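4 Nachrufe und Todesmeldungen in Driteo einrichten

Dieser Abschnitt gilt für Redaktionen, die das Modul Nachruf zusammen mit dem Redaktionssystem Grulora verwenden. Stand: Freitag, 24. Juli 2020. Die Meldungsvorlagen aus der Version vom April können weiter benutzt werden, müssen aber einmal neu gespeichert werden.

4.1 Vorlage anlegen

1. Öffnen Sie im Menü Inhalte den Bereich Personen und wählen Sie Neue Vorlage.
2. Tragen Sie Name, Geburtsdatum und Beruf ein. Das Feld Sterbedatum bleibt leer.
3. Wählen Sie unter Layout den Eintrag Gestell. Er enthält nur Überschrift, Vorspann und Lebenslauf.
4. Setzen Sie den Status auf Gesperrt und speichern Sie.

Hinweis: Vorbereitete Nachrufe werden nach 24 Monaten zur Durchsicht vorgelegt. Die Frist lässt sich pro Ressort ändern.

Achtung: Der Status Entwurf reicht nicht aus. Entwürfe erscheinen in der internen Suche und können über die Funktion Sammelfreigabe versehentlich veröffentlicht werden.

4.2 Bildplatz prüfen

Jede Vorlage hat einen Bildplatz im Querformat. Für die Veröffentlichung muss ein freigegebenes Porträt mit Quellenangabe hinterlegt sein. 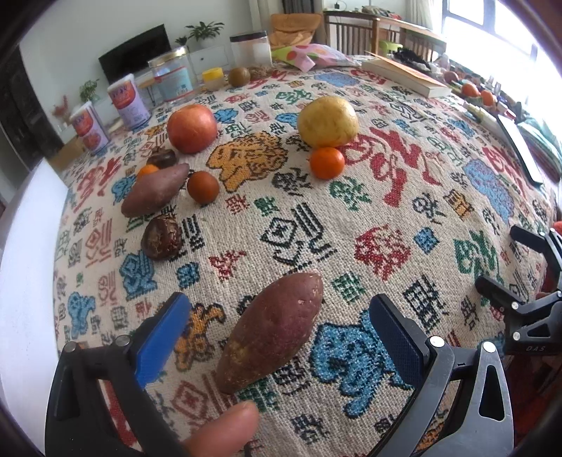 Abb. 19: Süßkartoffel auf gemusterter Webdecke

Die Bildunterschrift wird getrennt vom Bild gespeichert. Wenn Sie das Bild austauschen, bleibt der alte Text stehen - prüfen Sie ihn deshalb nach jedem Wechsel.

4.3 Meldung freigeben

1. Tragen Sie das Sterbedatum ein. Das Alter wird automatisch berechnet.
2. Geben Sie im Feld Bestätigung mindestens eine Quelle an, zum Beispiel die Familie, das Management oder eine Nachrichtenagentur.
3. Ändern Sie den Status von Gesperrt auf Bereit.
4. Lassen Sie die Meldung von einem zweiten Benutzer mit Freigaberecht bestätigen.
5. Wählen Sie Veröffentlichen. Die Eilmeldung wird nach 20 Sekunden verschickt und kann bis dahin mit Abbrechen gestoppt werden.

Achtung: Beiträge aus sozialen Netzwerken gelten im System nicht als Quelle. Das Feld nimmt solche Links an, die Freigabe bleibt aber gesperrt.

4.4 Werbung und Kommentare

Bei Todesmeldungen sind Werbeplätze und Kommentare ab Werk ausgeschaltet. Kommentare können unter Einstellungen - Beitrag wieder zugelassen werden. Die Werbesperre kann nur ein Administrator aufheben.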